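Murnport Reading Room Association
Minutes of the February meeting, upstairs room, Quintanilla Buildings, 7.30 pm

Present: nine members, and the landlord's agent for item 3.

1. Minutes of the last meeting
Agreed, once "the biscuits were adequate" had been struck out at the request of the member who bought them.

2. Matters arising
The missing volume of the harbour history has come back through the letterbox, without a note. The fine was waived, there being no one to send it to. The clock in the periodicals corner is still 20 minutes fast. The Chair said regular readers had learned to subtract.

3. Roof
The agent reported that Stundus have looked at the flat section over the porch and quoted 3000 pounds. A member asked whether this included the gutter. It does not. A second member asked what it did include, and the agent undertook to find out. Until then the bucket stays where it is, and readers are asked not to put apple cores in it.

4. Cloaks and umbrellas
Long discussion. Wet coats are still being hung over the backs of chairs, and on one occasion over the atlas stand. It was agreed that coats and umbrellas go on a stand by the door, and that anything left for more than 60 days goes to the jumble sale. A proposal for numbered tickets was lost -- the last set of tickets is itself in lost property.
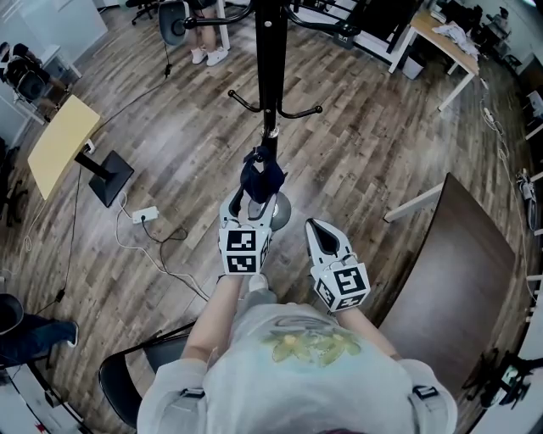

Item 4: navy umbrella on the black coat stand.

5. Catalogue
The Vakix catalogue program now lists 1009 titles, among them one called "Test" and another called "Test Again". Both have been reserved. The Secretary will remove them when the reader has finished.

6. Opening hours
Proposed that we stay open until 8 pm in the summer months. Carried, with one abstention from the member who holds the key.

7. Any other business
The radiator under the window was raised, as it is every February. Noted, as it is every February.
A request for quieter crisps was referred to the next meeting.

The meeting closed at 9.10 pm by the wall clock, or 8.50 pm.

Action: agent to ask Stundus about the gutter. Secretary to write a notice about coats, in large letters.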